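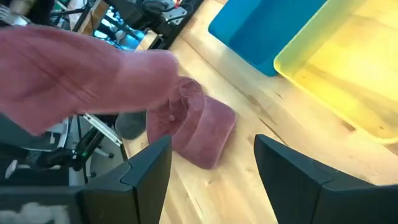 Wumora is a sorting kit for small shops that handle soft goods, such as hats, gloves and light scarves. We rented it for our repair and resale shop, and this page shows some pictures from the work together with our notes. We wanted to know one thing before we paid for it: can two arms on a table put caps into the correct bins while the person beside them does other work? Caps are a difficult item. A corduroy or velvet cap is soft, it can lie on its side or fold over itself, and then the gripper has no clear edge to take. A pink cap lying with its crown to one side, between the open fingers, is a good example of a hard start. The operator may reach in to the cap by hand between cycles, and in the first days we did this very often. The manual asks you to press the pause pedal before you put your hand over the table. Please do it every time, also when the arms look quiet.

The kit comes from Gadex, who sell it and also rent it by the month. We took the rental. The price includes the arms, the grippers, the cameras, the software called Pletiso, and a visit of one technician for the setup. The bins and trays are not included. You can use your own, but Gadex advises two different colors which are easy to tell apart, and we agree with this advice. We chose blue and yellow. The yellow one lets the light pass through, and we were worried that this would confuse the cameras. In our shop it made no difference, but our lamps are fixed and the windows are covered in the afternoon.

The setup took most of one day. The technician placed the frame, connected the arms and showed us how to teach a new item. Teaching means that you move the arms by hand through the job, several times, with the item in different positions. For caps we made 90 of these teaching runs before the result was good enough for us. It is tiring work, and I recommend that two persons share it. After it, Pletiso needs the night to learn, and in the morning you can try.

Some settings we changed during the first weeks:

Approach speed: we made it slower for knitted things, because a fast finger pushes the fabric away before it closes.
Closing force: the factory value is fine for caps. For thin gloves we use the lowest one.
Waiting time above the item: we left it as it was.
Error sound: we switched it off after the first morning.

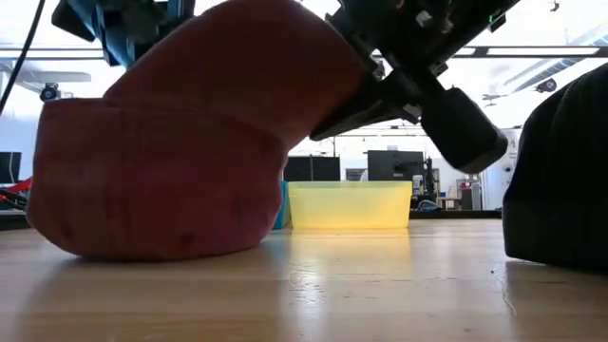

Brick-red and charcoal fabric on the table, with the yellow bin behind and the gripper over the work.

Soft and round things are where the kit needs the most patience. A piece of knit with a big body can be taken at many points, and not all of them are good. If the gripper takes too little, the piece slips. If it takes too much, the second arm has no room. We learned to teach these items with the thick part near the center of the table and never near the rail. The padded fingers are gentle with the fabric, and we did not find pulled threads on the pieces which we checked. We did find some fluff on the pads, so clean them at the end of the day with a dry brush. Gadex sells replacement pads in a set of 2, and you should order one set together with the kit, as the delivery to us was slow.

About the table. The kit does not include a table top, only the black frame which goes around it. Ours is light wood, and it has already a few scratches. A matte surface would perhaps be better, as wood with a shine gives reflections of the lamps. Pletiso has a page called Surface Check where you can see if a reflection is too strong. We had a yellow result there (it means "acceptable") and continued.

We compared the kit also with Nedelcu, which is a one-arm station from another seller. The Nedelcu station is smaller and you can carry it alone. It was faster with boxes and hard cases. With caps it needed a flat start position every time, so a person had to prepare each piece, and for our shop this takes away the benefit. If you sort only hard things, please look at it first.

The final position is important for us too. A cap should lie with the crown up, so that the next person can see the color and the condition without touching it. For this we changed from deep bins to shallow trays. 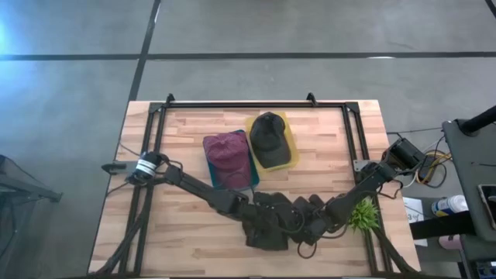 With the trays, we use one color for the pieces that go to cleaning and the other for the pieces that go directly to the shelf. The two trays can stand close together, but do not move them after the teaching. If you must move them, run the short calibration again. Mark the floor and the table also, so that everything comes back to the same place after cleaning the room.

The cables are the part that we like least. There are many of them, and the kit has no channel or cover to hold them together. We asked Gadex about this and they answered politely that a cover is planned. Until then, plan enough free space on both sides of the frame and do not walk there with a cart.

We keep the rental until February and will then decide if we buy. If you want to ask Gadex for the same configuration as ours, give them the kit number 3231. The version with padded fingers is not the standard one, so mention it in your message.

Page updated October 2, 2019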